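January, bench notes, second session on the Judthorpe covers

Working through the Judthorpe lot in the order it came out of the box. Aim is to sort the covers by cachet die, then by ink, and only then by date. Sorting by date first was the mistake last time, as the die states overlap and I ended up splitting one state across three pages. 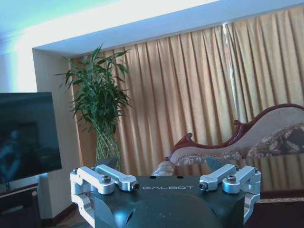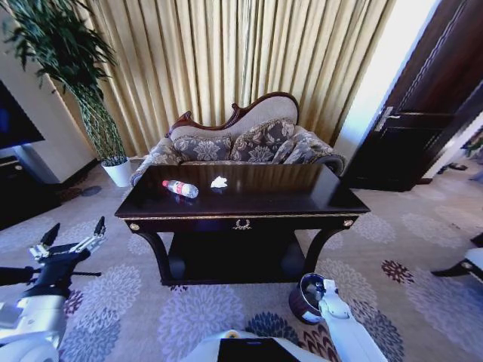
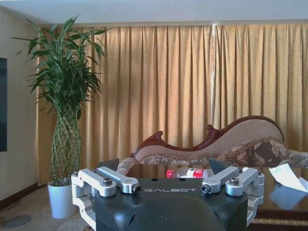
**Setup**

- Daylight lamp on the left, raking lamp on the right, both on for ten minutes before the first reading.
- Perforation gauge, transparent overlay, 10x loupe.
- Overlay checked against the steel rule. It reads true along the long side and slightly long on the short side. Short-side readings are marked `s` in the log.
- UV lamp used last on each cover, with the room lights off.

**Material**

18 covers, all with the show cachet of the Judthorpe fair sub office. 2 are registered. The rest are ordinary letter rate, mostly printed-address envelopes from local firms, with a few hand-addressed ones. Carrier backstamps on 7. The Carrier mark is the small oval with the broken lower rim, not the later one with the full rim and the period after the R.

**Cachet dies**

Two dies confirmed so far, possibly a third.

Die A: inner circle complete, J of JUDTHORPE drops below the baseline, left ornament has five points. Distance between the circles is even all the way.

Die B: inner circle flattened at four o'clock, J on the baseline, left ornament has four points and a stub. I first took the stub for a worn fifth point. Under the loupe it has a clean square end on every strike, including the early ones, so I am treating it as cut that way.

Possible Die C: known from one strike on a registered cover. The lettering matches A, the flattening matches B. It may be a B strike that slid, with the J pulled down by the movement. The right side shows a faint second edge that supports a slide. Left in B with a query until a second strike turns up. Do not add it to the checklist yet.

**Ink**

Purple on all the Die A covers. Die B comes in purple and in a dull red-violet. The red-violet goes nearly brown under the raking lamp and stays dark under UV, where the purple shows a weak halo in the paper. The halo depends on the envelope stock as much as the ink, so it is not a test by itself. Compare only covers on similar stock.

One cover has a black cachet. The date slug in the sub office postmark is also black and both have the same greasy edge. Most likely the clerk used the cancel pad for both. Logged as "black, pad error?" — not a listed color.

**Postmark**

The sub office hammer has no time slug on the opening day and an inverted one afterward. On the last day the slug is upright again. Three covers have the hour readable. None is earlier than 9 a.m., which fits the posted hours in the fair program.

**Quantity**

The Ekex auction catalog gives 1,000 printed envelopes for the fair. No source is cited. The number could be the printer's order and not the quantity actually serviced, and I would not quote it in the article without finding where it came from. The same catalog lists only one die and calls the red-violet "faded," so I don't give it much weight.

**Tasteo corner cards**

Four envelopes have the Tasteo corner card. Two printings: one with a solid rule under the name and one with a rule made of short dashes. Solid rule only occurs with Die A so far. Four covers is too few to build a sequence on, but check this first when the next box is opened.

**Corrections to earlier entry**

- The cover logged as "Die A, red-violet" is Die B. The ornament was under the hinge remnant. Remnant left in place, reading taken with the cover lifted against the lamp.
- Rate on the larger registered cover was added wrong. It is a double weight letter plus registry fee, and the franking is correct. Delete the note about overpayment.
- Perforations for the coil pair were measured on the short side of the overlay. Remeasure.

**Housing**

All covers moved to polyester sleeves, open on the long side. Old sleeves had a soft feel and a smell, so they were thrown out. Two covers were slightly tacky at the flap gum and now have interleaving. Check both in a month.

**To do**

- [ ] Scan both sides of every cover at the same resolution, rule included
- [ ] Trace Die B ornament from the best strike
- [ ] Remeasure the coil pair
- [ ] Look for the printer's order in the fair accounts
- [ ] Rewrite the checklist with die before ink
- [ ] Ask for a loan of any other registered cover with this cachet, either die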